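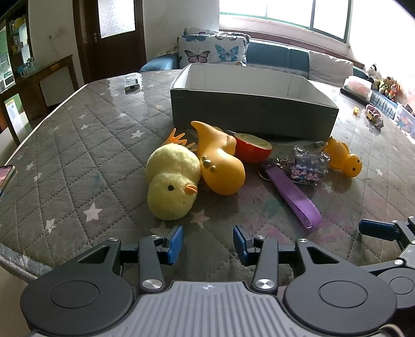 Kristine Calimlim reckons the grey box is too small and has reckoned so since the start of the month. Her view is that anything meant to swallow the whole toy pile ought to be big enough to swallow the whole toy pile. My view is that we have had the big box (the Zerar one, shelf 3) and everything went into it and stayed there, in one solid layer of plush, until someone needed the duck.

2024-02-22, toy sorting, continued.

Set out on the mattress again, plastic sheet left on. The stars are charming but I'm not washing them. Grey box in the middle, open, long side facing the front. Chick, rubber bird, half apple, keychain and duck in front of it. Panda and company stay over on the right with the clear storage box and the pink car until I've decided what they are.

Categories as they stand:

Soft - chick, panda, the rest of that row.
Rubber - duck, and the yellow bird that is shaped like a gourd. Sylvie Gill has it down as a gourd. It has a line of its own in her list, under vegetables. Left it, pending discussion.
Food - half apple, red and yellow. The other half is presumably in the Villanueva crate with the other halves of everything.
Keychain - no category. Purple strap, clear charm full of dark confetti. Kristine says "accessories", a category of one. Fine.

Inventory sheet says 436 items. The Prenik label on the crate says 400. I am not going through the crate to settle it. Sylvie may, if she is bored.

Order for the grey box: rubber first, apple next, chick on top so the beak doesn't get bent. Keychain last, strap coiled, or it hooks itself round whatever is nearest and comes out wearing it. The round white lid doesn't belong to a rectangular box and I'd like whoever thinks otherwise to show me.

To do:
- ask Plonine whether the grey box comes in the next size up (Kristine)
- bird or gourd, final ruling
- new labels, the old ones peel. Order no. 3610, not yet arrived
- find the other half of the apple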